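Thursday, July 20, 2023

Rain until noon, so the allotment survey waited and I went back to the map index. Sheet 62 of the Stondanton series is finished. The margins were trimmed at some point before I bought the set, and the scale bar is missing from 2 of the sheets, so I took the scale from the church-to-bridge distance instead. It comes to 510 meters on the ground. The paper has shrunk more across the grain than along it, and I now keep a separate correction for each direction.

Ildikó Major phoned after lunch. She has the Jayawardena gazetteer and read me the entries for the north parish. Two spellings of Prorkano, one with a double r — I will index both and cross-refer.

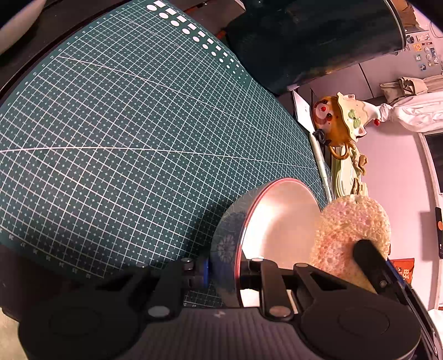 Cutting mat, with the ruler numbers and the strip of circles and rectangles.

Index stands at 2,888 names. Sorting by parish first and name second still puts the river crossings in the wrong place, as they belong to both banks. Tried giving each crossing a duplicate entry. It works but makes the count meaningless, so the duplicates will carry a mark and be left out of totals.

To do: order more tissue, redo the folder labels, return Ildikó's call about October.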